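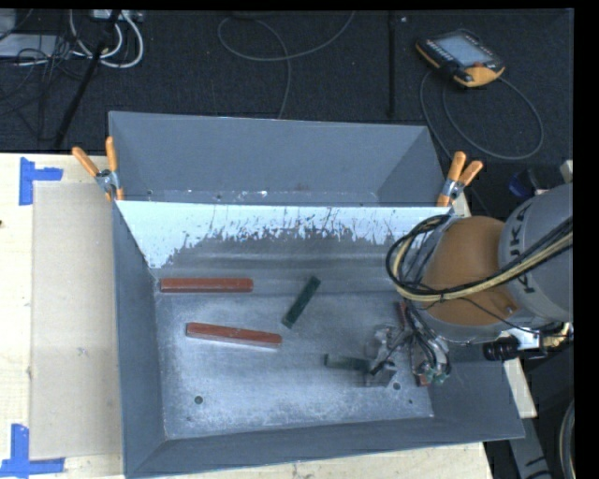 From: Aranka Sárközi
To: shop-robots list
Date: 2022-12-16
Subject: Re: Bin picking, are we nearly done?

Arben Mujić wrote:

> Good night in the shop. The arm is picking the red and green blocks
> out of the front bin and putting them in the back one. I left it
> going over dinner and the log says 1004 picks. I think we can call
> the picking part finished and start on the Donel cart in January.
> Agathe has already cleared a corner for it.

Arben, I'm glad it ran, but I'm not ready to call it finished.

What does the log count as a pick? Last time I read that script it added one every time the gripper closed. It never checked whether there was a block between the fingers. If that hasn't changed, we have 1004 closings and no idea how many blocks moved. Could you post the part that does the counting?

Second, the blocks. They're long, they're red or green, and there are only a few of them lying on the floor of the bin. I'd like to see what it does with 30 in a heap, and with one pushed tight up against the back wall. The walls slope, so I don't trust the fingers to get down there without scraping.

Third, the clamps. Two spring clamps are fine for an evening of fiddling. I wouldn't leave them holding the rims together through 1000 cycles with the arm swinging that close to the right-hand one. Géza offered to drill and bolt the bins. Has anyone told him yes?

And please put fresh tape on the table before you move anything. The blue corners only mark the left side. If the bin gets bumped toward the arm we have nothing to line it back up with on the right, and I don't want to teach all those points again.

I can be at the shop after 6 most evenings. I'd rather watch about an hour of it than read another log. I'm holding off on the cart money until then.

Aranka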